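I've had Liltik running on the computer in our den for most of the winter, and people keep asking me whether it's worth the money, so let me try to answer that properly, with coffee in hand and no rush to get to the stars at the bottom.

**What it is.** Liltik is a kitchen simulator from Laxdal. You get a two-armed robot, a set of rendered rooms, and a long menu of chores to try it on: clearing a counter, putting produce in a bowl, opening the fridge, that sort of thing. You can steer the arms yourself or hand the job to one of the built-in policies and watch. The home license cost me $227, and the lab license is $477, which adds batch runs and better logs. I went with the cheap one, being a retired line cook with a hobby and no lab to speak of.

**What it's like to use.** Setup took me an evening, mostly my own fault (I skipped the page about graphics drivers, as I always do). After that it was smooth sailing, and I'll admit I lost whole weekends to it. The best part is the robot's own point of view. You look down over its chest and suddenly you understand why these machines are slow – half the counter is hidden behind your own body, and every reach has to go around something.
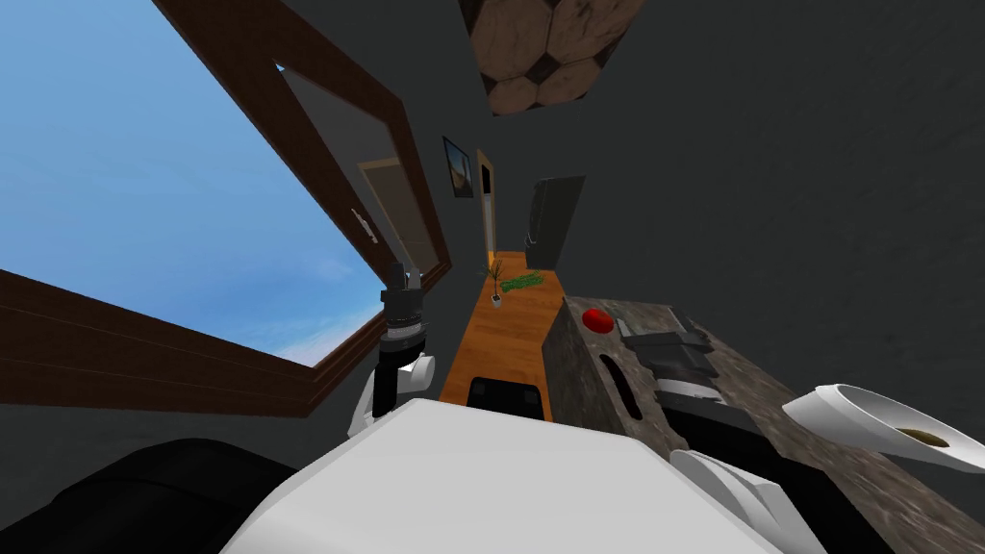
Mikkel Holst wrote back after reading my first draft that I was being too kind, and that a chore finished in a simulator tells you very little about a chore finished in a house. His tomatoes at home are soft and his counters are sticky, he said, and he'd want to see the same policy on real hardware before he'd pay anybody $227 for it.

He has a point, and I don't want to wave it off. Still, I think you learn plenty from the failures. I left the tidy-up policy running for around 2000 attempts on a single pick-and-place job, moving one round fruit into a bowl, and it did nicely as long as the fruit sat out in the open. Push it close to the edge and the gripper would nudge it, think it over, and nudge it again! My longest successful run without a miss was 26. A teenager on her first shift would beat that, and she'd wipe down afterward.

**Gripes.** The wiping chores are weak, and anything with cloth is hopeless. The manual assumes you know what a wrist offset is. Saving a room layout takes three menus when one would do.

So, can machines do the kitchen chores yet? In my den, some of them, slowly, with somebody watching. Four stars out of five for Liltik, and I've already set it up to try the dishes tonight.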